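Cuatro semanas con Munlow, o cómo acabé discutiendo con un fregadero

Vale, por fin me siento a escribir la reseña que llevo prometiendo desde marzo. Lemlem Negussie me ha mandado tres mensajes preguntando si compra la licencia o no, así que esto va sobre todo por ella (¡hola, Lemlem!) y por quien ande en las mismas.

Munlow, para situarnos, es el paquete de cocinas simuladas que vende Prosteo. Pagas 45 euros al mes, te bajas el instalador y tienes 33 cocinas listas para soltar dentro un brazo y ponerlo a hacer tareas domésticas. Yo venía de montarme las escenas a mano, que es una forma estupenda de perder los fines de semana, y la idea de que alguien me diera los armarios ya colocados me pareció casi un lujo.

La instalación me llevó una tarde entera. No por culpa del programa, o no del todo: tenía los drivers de la gráfica viejísimos y el instalador se limita a soltar un código de error sin explicarte nada. Kedir Tufa me sacó del apuro por el foro a las once de la noche, y desde entonces le debo una cena. Si os sale el error 81, actualizad los drivers y borrad la carpeta de caché antes de tocar cualquier otra cosa.

Una vez dentro, la verdad, da gusto. Las escenas cargan rápido, puedes cambiar encimeras y azulejos desde un menú lateral y los objetos vienen con su masa y su rozamiento ya puestos. Empecé por las tareas de fregadero porque son las que más me interesan y porque son las más puñeteras: el brazo tiene que bajar dentro de la cubeta sin darle un codazo al grifo, y hay muy poco sitio para girar la muñeca.

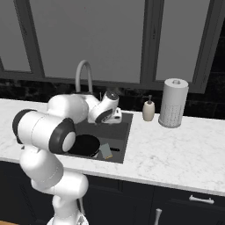 Lo que peor llevo es el agarre de los mangos. En cuanto el mango queda pegado al fondo, la pinza no encuentra por dónde entrar y hay que ponerse a retocar el ángulo de aproximación a mano. Se puede hacer, el editor de trayectorias es bastante cómodo, pero en una herramienta de pago yo esperaba que esto viniera más trabajado. Las esponjas, en cambio, muy bien, mejor de lo que pensaba. Se deforman un poco al apretarlas y no salen volando por los aires como me pasaba con Brindirico (¡qué tiempos, aquellas esponjas con vida propia!).

Otra pega: no hay agua. Los grifos son puro decorado. Escribí a soporte y me contestó un tal Gadisa Tilahun, muy amable, diciendo que lo tienen en la lista pero sin fecha. Para practicar recogidas me da igual, pero si alguien quiere simular un fregado de verdad, que lo sepa antes de sacar la tarjeta.

También probé el complemento Sisay, que va aparte y sirve para grabar demostraciones con el mando. Me gustó menos. El retardo se nota y al rato me dolían las muñecas, aunque Mesfin Lemma lo usa a diario y está encantado, así que igual es cosa de mi mando, que tiene ya sus años.

¿Merece la pena? Para mí sí, este mes he renovado. Le pongo un 4 sobre 5, y el punto que falta es por los mangos y por ese instalador tan antipático. Lemlem, tú pide primero la prueba gratuita, carga un par de escenas de fregadero y me cuentas qué tal te va con las sartenes.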